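Dremine 2 is out, and we've rebuilt the corridor

Gillov, Sat 26 May. I've been itching to write this one! Dremine 2, the new version of our practice-house software for indoor robots, is on sale from this morning, and after a long winter of moving walls about I can finally tell people what's in it.

If you haven't met us before, we're Utico, a small firm in Gillov, and Dremine is a set of computer-made homes where you can teach a robot to find its way about before it goes anywhere near somebody's real skirting boards. You load a house, drop your robot in, tell it to go to the kitchen and see what it does. Then you change the light, or shut a door, and make it do it all again (it never complains, which is more than I can say for me).

The first Dremine came with 500 rooms. This one has 600, and the old ones have all been gone over again. Doors are the big change. They used to be either open or shut, and customers told us, quite rightly, that doors at home are hardly ever so tidy. Now you can leave one at any angle you like, and your robot has to work out whether it can get past.
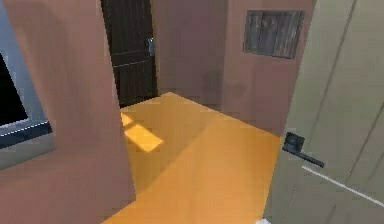

Gumaro Ayala wrote to us in April, after a fortnight with the trial copy, to say that the half-open doors had caught out his route planner more often than the furniture ever did, and that he'd like the same treatment for cupboards, please. He also thought the menus were a muddle. Fair enough on both counts! The menus have been redone, and cupboards are on the list for the next update.

Sunlight has had a lot of love too. You can set the time of day and get bright patches on the floor where the sun comes in, so you can find out early on if your robot takes one for a step or a rug. Surfaces are still on the plain side, I'll admit. We kept them simple so that Dremine runs on an ordinary office computer, and there's a richer set of textures you can switch on if your machine is up to it.

The Tamošiūnaitė pack, our add-on of narrow flats with awkward corners, works with Dremine 2 as it stands. If you already own it you don't need to buy it again, just copy the folder across.

Anyone with a current licence gets the upgrade free. New customers can try the whole thing for 2 weeks before paying, with every room unlocked. Schools and colleges should write to us first, as we do a separate price for classrooms.

For trial copies, review copies or a chat about doors, get in touch with the Utico office in Gillov through the contact page.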